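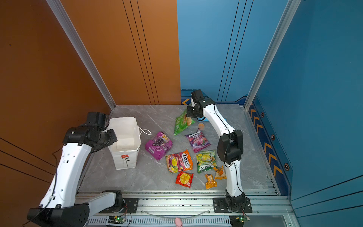 Margit Westerberg
Packing Floor Lead, Gudeta Snack Gifts, Plurmont
20/08/2024

Review: Nedden two-arm packing bench with Amiser software

We pack mixed snack gift bags for offices and hotels. A standard order is one paper bag with a cord handle, a couple of larger snack packs, two or three bags of candy and a few small pieces on top. It is light work and very repetitive. We have had the Nedden bench on the floor long enough to put 2,801 bags through it, and other packing leads have asked me what I think of it.

The bench has two arms at the front, each on its own plate bolted to a slotted rail, with the table behind them and colored walls on both sides and at the back. The left arm handles the bag and the right arm does most of the picking. You stand an open bag on the left, lay the items out flat to the right of it, and start the job on the Amiser screen. Things do not have to be lined up. Ours go down sideways or upside down, however they leave the tray, and it copes with most of that.

It is good with medium-sized bags that have some air in them. The Fox's candy bags go in reliably, fruit or spring tea, and so does the purple grape pack. The bigger snack bags are fine if the gripper takes them near the top seam. If it takes one in the middle we sometimes get crushed contents, and those have to be pulled and repacked.

Small pieces are the weak point. Single wrapped candies with twisted ends get dropped or pushed around the table, and after the second try we add them by hand. The ring-shaped ones are worse when they lie flat. The paper bag can also be a problem. If the cord handle flops out to the right, the right arm may catch it on the way in. We now fold the handle back before we start, but people forget.

Speed is acceptable. Our best shift on the bench was 115 bags. A good packer working alone beats that easily. The difference is that one person can look after the bench and check labels at the same time.

On the jobs, since that is what people ask me about first. We had two people on this line and we still have two. One tends the bench, which means laying out items, clearing drops, doing the small pieces and checking each bag before it is closed. The other moved to custom orders, where we were always behind. The wrist complaints on the line have mostly stopped. The complaints we get now are about boredom and about waiting for the arms to finish a move a person could do in a second. I rotate the bench job at lunch and would not leave anyone on it for a full day.

The pay grade for bench tending was not settled when the machine arrived. It should have been. If you are buying one, sort that out first and have the people who will run it in the room.

Cleaning takes longer than the manual says. The table wipes down quickly, but the grooves in the front rails collect dirt and need a brush. I would also like a cover over the small circuit boards under the arms. They sit right at the front with their wires showing, and I keep telling people not to lean there.

Amiser is easy to learn. Adding a new product takes one person most of a morning, which is too long for a company that changes its mix every season. An update is promised for October.

Would I buy it again? For runs of 1,000 bags or more with the same contents, yes. For short mixed orders we still pack by hand, and I don't see that changing with this model.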